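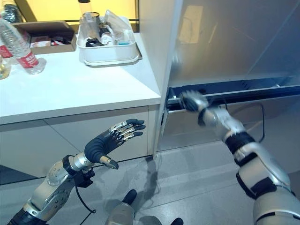 Progress report, Pora well and water point repairs, period to end of November

Prepared by Mohcine El-Sayed for the Kollero Fund

Short one this time, field visits ran over and I'm writing this between two of them. Full accounts to follow with the finance sheet.

Where we are

Work on the Pora line is mostly done. Trench backfilled from the storage tank down to the lower road, valves in, pressure test passed on the second go (first one failed at a bad coupling, replaced same afternoon). Pipe laid so far: 2,290 meters. Plan said 2,000, but the route had to swing wide of the rock shelf below the school, so we used most of the spare pipe. No spare left for Trutine. See budget.

Households connected or within a short walk of a working tap: 520. Count was done door to door using the village list, which has a few names on it twice, so I took those out.

Trutine is behind. Pump arrived with the wrong riser fittings and the supplier took three weeks to send the right ones. Crew was moved over to Pora in the meantime so the wages weren't wasted. Concrete apron is poured and the drain is dug, fence posts are on site. Pump goes in once the fittings have been checked against the drawing, I don't want a repeat.

Water testing

Samples from both sites went to the district lab. Pora clear. Trutine came back high for turbidity, not suprising given the digging right next to the well. Will flush and resample. Nobody is drinking from it yet, the handle is off and stays off until we have a clean result in writing.

Training

Palaniappan ran the pump care course again. Good turnout from Pora, thin from Trutine, harvest was on. She'll do a second round there in the evening, 6 p.m. start, that suits people better. Tool kits handed over at Pora, signed for. The Trutine kit is still in our store.

Budget

Pipe is overspent, transport is under. Asking to move the transport balance to pipe and fittings, no new money needed. Please confirm by email before the next order goes in, supplier only holds the price to the end of the month.

Also the second installment hasn't shown up at our bank. Could someone on your side check? Account details have not changed.

Next period

Finish Trutine pump and fence.
Resample, send you the lab sheet.
Evening course at Trutine.
Tap fee agreement for Pora, draft is with the village council, they want the amount per month lowered and I think thats fair.
Final pipe drawing with the changed route marked on it.

Photos of the tap stands and receipts are coming seperately, the connection here won't take big files.

M. El-Sayed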